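The Gokomen Household Vocabulary List records everyday words for objects found in the home, together with the region in which each word was reported. It is maintained by the Wemano language office. This release is dated July 20, 2023.

## Contents

The list holds 3878 entries in two files:

- `terms.csv`: headword, variant spellings, part of speech
- `regions.csv`: headword, region code, number of reports

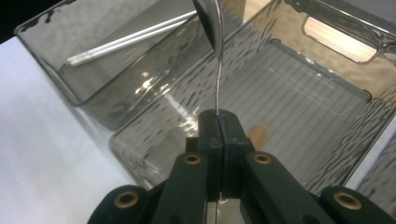

**Are plural forms listed separately?**
Plurals appear as separate entries only when they are irregular. Regular plurals are omitted from both files.

## Collection

Entries were gathered by postal survey from 1377 respondents. Each respondent received a booklet of definitions and wrote down the word used at home. Answers left blank were not counted. Spelling was kept as written and then matched to a headword by two readers working independently.
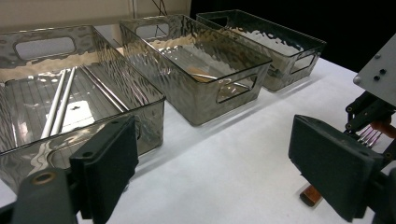
Where the readers disagreed, the entry was referred to the editor, Jin-sol Wang, and marked `R` in the notes column. Such entries should be treated with care in any regional comparison.

## Known limits

Rural districts are underrepresented. The survey did not ask for age, so the list cannot support claims about change over time. Region codes follow the Skeltix scheme and do not match postal areas.
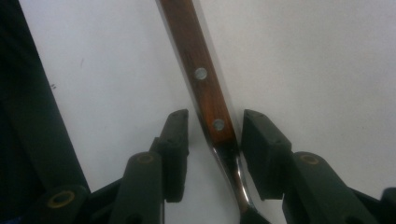 *Wooden handle with two rivets.*

## Use

The files may be copied and adapted for teaching and research, with credit to the Gokomen list. Corrections should quote the headword and region code.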